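We use cookies to keep you signed in and to count visits. Accept all | Manage settings

Fisheye on a hand-held gripper, or a normal wide lens?

Posted by Lama Shboul

Hi all! I've got 2 hand-held grippers on my bench, a Dutero with a fisheye camera and a Prosura with a plain wide lens, and I can only keep one. I'm mostly picking up soft stuff (toys, folded shirts) and I love how much room the fisheye takes in, but shiny things look awful to me. Does glare hurt training, or am I fussing over nothing? Budget for extras is $400.

Ruba Rawashdeh

Keep the fisheye! I ran both styles for most of October and the wide lens kept losing the background every time I got close to something, which made tracking a pain. With the fisheye I still get the doorway and the ceiling light even when a big glossy thing is hogging the view. Glare is real, though. Try turning down your exposure first (free!), then move your lamps, and only then spend money. Also tape down any loose cables before you record, I redid 23 takes over that once.
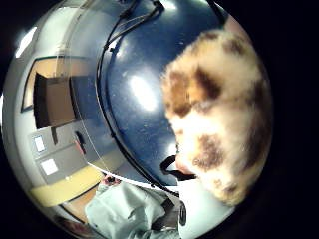
Fisheye view up close: glare on the blue surface, plush toy on the right, doorway still showing at left.

Wissam Sabbagh

I have the Prosura, it's fine. Lighter on the wrist. Never tried it on toys.

Phyllis Mapplebeck

What Ruba said about exposure. I'd lock it too, auto made mine pump up and down whenever I swung past a window.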